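Skakus 木目と木材のことば辞書 README
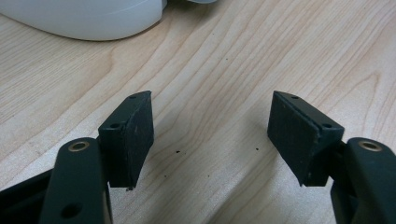
明るい色の木の天板。斜めに流れる木目と、細長い輪のような模様。

Skakus は、木目・木取り・仕上げにまつわる日本語のことばを集めた、小さな辞書データです。家具の説明文を読んでいて「板目と柾目って結局どう違うの?」と手が止まった経験のある人に、ぜひ触ってみてほしい!と思いながら作っています。木工の本を読むとき、中古家具の商品説明を書くとき、図面の注記をそろえるときなど、使い道は思ったより広いです。

もともとは自分用のメモでした。工房で聞いた言い方と本に載っている言い方が食い違うたびに書き足していたら、いつのまにか一枚の表では手に負えなくなり、5月に今の形へ組み直しました。検索用の小さなツール Virnwood も同じ場所に入れてあります。

収録内容

見出し語は次の6つの分野に分かれています。

木取り(板目、柾目、追柾、木口、木端など)
杢(鳥眼杢、縮み杢、玉杢、葡萄杢など)
欠点と個性(節、入り皮、ヤニ壺、青変など)
加工(鉋、鑿、継手、面取りなど)
仕上げ(オイル、蜜蝋、漆、ソープなど)
乾燥と保管(含水率、桟積み、反り、割れなど)

一番力を入れたのは杢の分野です。同じ模様に別の名前がついていたり、同じ名前が地域によって違う模様を指していたりして、調べ始めると止まりません。たとえば「縮み杢」は、繊維が波打っているために光の当たり方で縞が動いて見える杢ですが、楽器の世界では「虎杢」と呼ばれることが多く、家具の人と楽器の人が同じ板を前にして別の単語で話していることもあります。この辞書ではどちらも見出しに立て、相互に参照を張りました。こういうつながりが一つ見つかるたびに、とてもうれしくなります。

ファイル構成

terms.tsv 見出し語の本体
links.tsv 同義・類義・対義の関係
regions.tsv 地域や業種による言い方の違い
sources.txt 参考にした資料の書誌
virnwood/ 検索ツール
CHANGES.txt 変更履歴

文字コードはすべて UTF-8、改行は LF です。表計算ソフトで開くときは、読み込み時に区切り文字としてタブを指定してください。自動判定に任せると、語釈の中の読点で列が割れることがあります。

各項目の列

terms.tsv は次の列を持っています。

id 見出し語の番号。削除した番号は再利用しません
midashi 見出し語の表記
yomi ひらがなの読み
betsu 別表記。複数ある場合は縦棒で区切ります
bunya 分野
gogi 語釈。原則として二文以内
yourei 用例。空欄のこともあります
kakudo 確度(a、b、c)

確度は、複数の資料で確認できたものが a、資料が一つだけのものが b、聞き取りのみのものが c です。c の項目は消さずに残しています。現場で使われていることばには本に載っていないものがたくさんあり、そこが一番おもしろいところだと思うからです。引用や教材に使うなら a だけに絞るのが安全です。

regions.tsv には地域または業種の名前と、そこでの言い方が入っています。現在登録してある区分は13です。まだ西日本の聞き取りが薄く、指物と建具の区別も甘いままなので、ここはどんどん育てていきたい部分です。

使い方

Virnwood は Python 3 があれば動きます。追加のライブラリは要りません。

python virnwood/search.py 柾目

読みでも引けます。

python virnwood/search.py --yomi まさめ

関連語もまとめて出したいときは --links をつけます。「柾目」で引くと「板目」「追柾」「四方柾」まで芋づる式に出てきて、眺めているだけで楽しいです。出力を TSV にするには --tsv、確度で絞るには --kakudo a のように指定してください。オプションは全部組み合わせて使えます。

項目の例

midashi:板目
yomi:いため
bunya:木取り
gogi:年輪に対して接線方向に挽いた板の面に現れる木目。山形や楕円に似た模様になりやすい。
betsu:板目面
kakudo:a

midashi:追柾
yomi:おいまさ
bunya:木取り
gogi:板目と柾目の中間の木取り、またはその面の木目。境目の決め方は人によって幅がある。
kakudo:b

追柾の語釈は何度も書き直しました。年輪の角度で線を引く資料もあれば、見た目の印象で分ける資料もあり、今のところ両方を許す書き方に落ち着いています。もっとうまい書き方を思いついた方、お待ちしています!

表記の方針

漢字とかなの揺れは、できるだけ betsu に拾います。「杢目」と「木目」は別の見出しです。どちらも「もくめ」と読まれますが、前者は装飾的な模様に限って使う人がいるので、まとめてしまうと用例の意味が通らなくなります。

樹種名はカタカナで統一しました。ナラとオークのように取引上の呼び分けがあるものは、両方を残して links.tsv で結んであります。メープルとカエデも同じ扱いです。

既知の問題

・読みの欠けている項目が32あります。ほとんどが古い道具の名前です。
・links.tsv に片方向の参照が残っています。検索結果が非対称になるのはこのためです。
・塗装の用例が少なく、特に漆の工程は大まかにしか分けられていません。
・Windows の古いコンソールでは「杢」が文字化けすることがあります。出力をファイルに書き出せば読めます。

追加と修正

誤りの指摘も新しいことばも大歓迎です。送っていただくときは、見出し語、読み、どこで見聞きしたか(地域や業種だけでかまいません)の記載をお願いします。語釈はこちらで整えますので、下書き程度で十分です。

一度に送る項目は12までにしてもらえると、確認が早く済みます。それより多い場合は分野ごとに分けてください。

関連するデータ

木工道具の名前を集めた Mondton と、和家具の部位名を集めた Segura があります。どちらも id の付け方を Skakus とそろえているので、結合して使えます。Mondton の鉋の項目はとても充実していて、刃の仕込み角まで入っています。

ライセンス

辞書データは CC BY 4.0、Virnwood のコードは MIT ライセンスです。出典には「Skakus 木目と木材のことば辞書」と書いてください。sources.txt に挙げた資料の本文は収録していません。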